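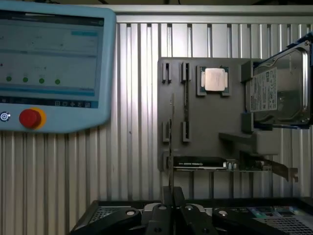

Red stop button with a yellow-orange surround, on a light blue control panel.

Push button

A push button (also pushbutton, press button, or just button if nobody is sewing) is a small control that you work by pressing it. Usually it makes or breaks an electrical contact, though plenty of older ones move a lever, open a valve or let go of a catch. I've been looking after this entry for longer than any other on the site, and it keeps growing, so I've split it into sections.

Name

"Button" in the sense of something you press is borrowed from clothing, and before that from French, where the family of words has to do with pushing and with buds poking out of stems. I like that the pushing was in there from early on. In Britain the doorbell sort was often called a bell push, and my gran called it "the push" until the end of her life. Electricians' catalogues still list bell pushes under B, and then make you go and look under P for the rest.

Before electricity

People tend to assume that buttons arrived with wiring, but the idea is older. Repeating watches are the case I always bring up: you pressed a plunger in the pendant and the watch chimed the time, which must have been a blessing on a dark night with the candle out. There's a repeater in the little museum at Wurnness with 1743 scratched inside the case, and the plunger is worn to a lovely soft dome. You aren't allowed to press it. I asked!

Musical instruments had them as well. Accordions and concertinas are more or less boxes of buttons with a bellows in the middle, and the valves on a trumpet are near relations, even if trumpet players I've met don't care for the comparison.

Bells, lamps and lifts

The electric bell did more than anything to put buttons into ordinary houses. Large homes had managed with wires and cranks running through the walls to a row of bells on springs, and a battery and a push did the same job with far less to go wrong. Hotels took to it quickly, as did offices, and by the early twentieth century it was common to find a push by the bed and another on the desk. Some dining rooms had one under the carpet, worked with the foot, to call for the next course.

Light switches went through a button stage too. The usual pattern had two pushes one above the other, one for on and one for off, and when you pressed one the other popped out. They make a very satisfying clunk. Grunora still sells a copy of this switch in brass, and I put two in my hall, which I regret slightly every time I come home with my hands full.

Lifts are their own subject (see Lift controls), but in short, early passenger lifts needed an attendant with a handle and a good eye for where the floor was. Button lifts were possible well before people would trust them, and attendants stayed on in big shops for decades. My favourite small example is the Ultilau lift at the old Kennedy department store, where the floor buttons run sideways and the basement is on the right. Marisa Messina, who wrote most of our entry on shop fittings, thinks the panel was made for another building and turned to fit. I think someone simply liked it that way round. We've agreed to leave both views in.

How one works

Open up a cheap button and you'll find very little: a cap, a spring, and two bits of metal that touch when the cap goes down. Most are momentary, meaning they do their work only while pressed, as a doorbell does. Others are latching and stay down until you press them again, like the switch on many desk lamps. Buttons that are normally closed work backwards, so that pressing them breaks the circuit. Stop buttons are generally wired like that, and a broken wire then has the same effect as a press.
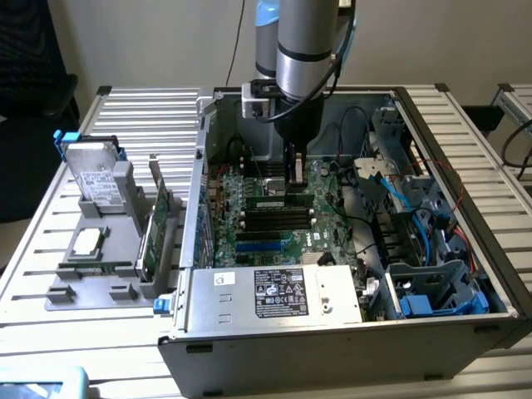 Home computers muddled the picture a bit. On older ones the power button was a proper mains switch, and pressing it cut the current with a thump. Later machines swapped it for a small momentary contact wired to the motherboard, so the button only asks for the computer to be turned on or off, and the circuitry decides what to do about it. Hold it down for several seconds and it usually gives in. I remember finding this rather rude when I got my first machine of that sort in 2000, having grown up believing that off meant off.

Feel and sound

Makers put a lot of effort into what a button feels like under the finger, and I'd say it's the part readers write to me about most. The small click halfway down usually comes from a springy metal or rubber dome that buckles all at once. Take the dome away and you're never sure you've pressed it. Touch screens have nothing to buckle, which is why so many of them buzz or beep at you. The Wurnness museum has 131 buttons mounted on a board for visitors to press, none of them connected to anything, and I've seen grown adults spend a whole wet afternoon there. Number 45, a stiff green one off a tram, is the best of the lot.

Colour

Red for stop and green for start is the habit in most workplaces, and emergency stops are nearly always red on yellow, with a wide head you can hit with your palm. Outside work it's much looser. Red on a telephone ends the call, red on a recorder starts it recording, and on a television remote it may do anything at all.

Pedestrian crossings

I get asked every few months whether the button at the crossing does anything. It depends on the crossing, and often on the time of day. Some always wait for a press, while others at busy junctions run to a fixed pattern through the day and only take notice of you at night. Many British boxes also have a small ribbed cone underneath that turns when it's safe to cross, put there for people who can't see or hear the signal. Do feel for it next time.

See also

Bell push; Concertina; Lift controls; Light switch; Repeating watch; Shop fittings

Last revised 26 Dec 2025. The section on door entry panels is still half written and should be up in March.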